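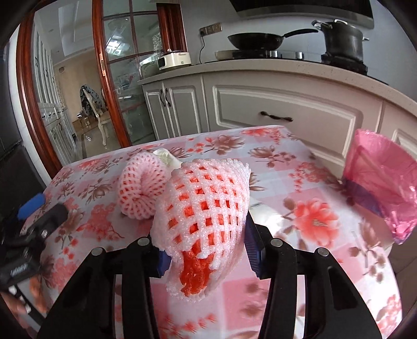

Fruta em rede de espuma rosa, segura por uma pinça manual durante a demonstração da Honier. Foto: Honier/Divulgação

Início | Empresa | Imprensa | Agenda | Contato

Categoria: Automação e alimentos

Honier abre as portas em setembro e põe a fruta nas mãos do público

Villulthorpe – A Honier realiza em setembro, a partir das 10h, o seu dia aberto dedicado à manipulação de alimentos delicados. A visita dura 2 horas, a entrada é gratuita e há 400 lugares. O estacionamento, lamentavelmente, não acompanhou esse otimismo: são 50 vagas, e a empresa recomenda o ônibus que sai do centro de Bevthorpe.

O programa começa na cozinha, ambiente que costuma humilhar máquinas acostumadas à ordem de uma linha de montagem. Sobre uma mesa de toalha florida, a equipe mostra como se registra o gesto de pegar uma fruta embalada em rede de espuma. A pinça tem almofadas azul-escuras na face interna das garras e é conduzida por uma pessoa. O braço robótico entra na segunda parte da visita, depois do café, e tenta repetir o que aprendeu.

"A rede cede, a fruta não, e o robô precisa descobrir a diferença antes do cliente", resume a equipe de manipulação da Honier, que pede aos visitantes alguma paciência com o aluno.

Os trabalhos fazem parte do projeto Tavares, que pretende reunir 3000 demonstrações de tarefas domésticas e de feira: erguer, virar, guardar na sacola, devolver à mesa. O projeto ainda não tem data para chegar às lojas. Tem, em compensação, um consumo de fruta que o departamento financeiro acompanha com interesse crescente.

Quem quiser poderá experimentar a pinça manual em turnos curtos. Crianças participam acompanhadas de um adulto e, a julgar pela edição anterior, aprendem mais depressa do que os engenheiros. As peças de fruta em bom estado serão servidas no fim da visita; as demais seguem para a compostagem, sem cerimônia.

As inscrições são feitas pelo formulário na seção Agenda. Jornalistas devem indicar o veículo e avisar se pretendem filmar, para que se reserve espaço junto à mesa. A sessão para a imprensa começa às 9h, com café garantido e robô sujeito a disponibilidade.

Contato: Assessoria de Imprensa Honier, Villulthorpe | © Honier. Todos os direitos reservados | Voltar ao topo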